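MEDIA RELEASE
For immediate release

Masden puts grippers through 3,271 picks, finds out which ones sulk

Masden, the small automation test shop that would rather drop your cup than have you do it, has released the results of its winter gripper comparison. Three grippers were run on the same arm, over the same board, with the same dull list of objects, until the technicians could recite the list in their sleep.

The line-up was the Grurkska two-finger, the Elano parallel jaw and the Samir soft-pad unit. All were bought at list price. One supplier offered a free unit and a visit from its sales team. Masden paid for the unit.

Across 3,271 picks, the Grurkska had the fewest drops and the most irritating set-up menu. The Elano was quickest to close and quickest to lose its zero, needing a fresh calibration every 90 minutes or so. The Samir was kind to thin plastic and hopeless with anything narrower than a pencil, a weakness its brochure describes as "application dependent".

Small round objects caused the most grief. A gripper that will hold a carton all afternoon can still nudge a cup sideways on the way down, and a glossy surface gives the cup no reason to stay put. Glare also upset the vision software, which on several runs reported a cup in a colour Masden does not own.

"We wanted a board that behaved like somebody's kitchen bench," the company said. "Matte grey test plates make every gripper look clever."

A black two-finger gripper comes down open over the marble-patterned board, with a small black cup-like target near the middle.

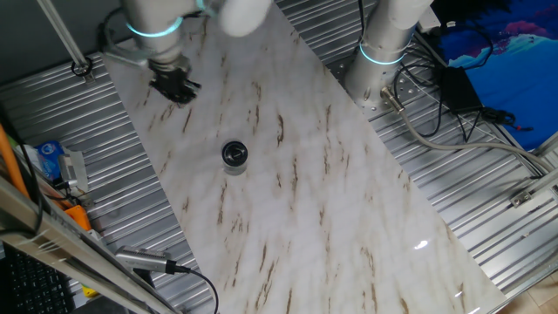 What buyers get

The full report covers grip force, closing time, drops by object and the number of cable changes per gripper. It also has a short chapter on manuals, which was longer before the lawyers read it. Raw logs are included for anyone who doubts the averages.

Price and availability

The report is free to workshops with 8 or fewer staff. Larger firms pay a licence fee. Orders open in June through the Masden website. A second round, on wrist cameras, is being organised now.

Media enquiries: Masden press desk

ENDS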